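Search this site
Enter keywords Go

About Us – How We Work at Trastside
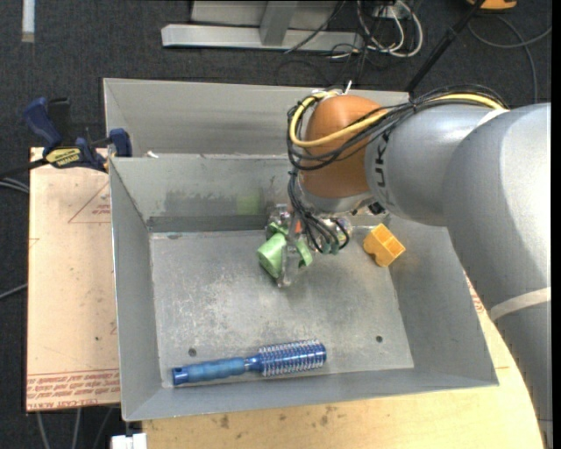 A KUKA arm picking from a metal bin, with a hairbrush and a yellow-orange block also in the bin.

Hi, I'm Korkor Nyarko, and I look after the house rules at Trastside. Funny job title, I know! We're a small shop that tests robot picking for other companies, and we also teach the people who'll be working next to the arms once they're installed. I came over from the teaching side, so I care a lot about rules you can remember without digging out a binder.

Ours started as a single page that Yaa Yakubu taped to a door. It's now 20 rules, and everyone who works here has argued about at least one of them. (Mine was the one on cable checks. I wanted it done before every session, Yaa wanted once a day, and I won.) We read the big published safety standards too, of course, and we do a proper risk assessment for every cell. The house rules are for the everyday stuff in between.

A few that visitors ask about:

Hands stay out of the bin while the arm has power. If something rolls into a corner, you stop the arm first and then go get it.

Clamps get a tug before the first pick of the day, and again after anyone bumps the table.

Whoever is running the session holds the stop button. You don't set it down to type – ask somebody else to type.

We write down the misses. A run for our Welix project is 60 picks, and a log with no failed grasps in it gets a second look from Wumpini Dankwa, who is very hard to fool.

New starters spend 25 hours watching and logging before they run an arm alone. People do grumble, and I did too, but it's where you learn what a cable looks like when it's about to snag.

We go through the whole list every October, with pizza, and anybody can propose a change. If you'd like a copy for your own shop, ask Nhyira Arthur at the front desk and she'll send you the latest one.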